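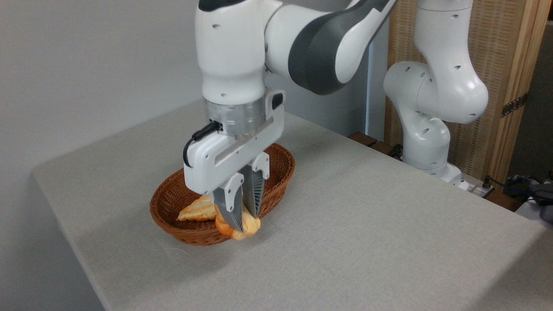

Stivero two-finger gripper kit, reviewed by Liesl Mayrhofer
February 13, 2021

I bought the Stivero kit to replace the homemade gripper on my arm at the Vindville shared workshop. In the box were the white housing, two gray fingers with ribbed inner faces, the brackets and a bag of 16 screws. Two of mine were the wrong length.

Assembly took one evening. The manual skips the wiring order, so connect the cable before you close the housing. The cable is also longer than it needs to be and hangs in a loop beside the gripper. I plan to clip it.

Grip is the good part. I practiced on bread and pastry in a wicker basket, and the ribbed fingers can close around a glossy roll near the rim and hold it. I set the force to 8 for rolls. Flaky pastry needs less, and I'm still working on that setting. The rim is the other problem – the housing is boxy, and coming in low at the side of a basket takes careful path planning.

The software is plain but stable. I ran 2,000 open and close cycles with no faults. Support took until May to answer my question about the last kit I bought from them, so don't count on quick help.

I would buy it again, with a spare set of screws.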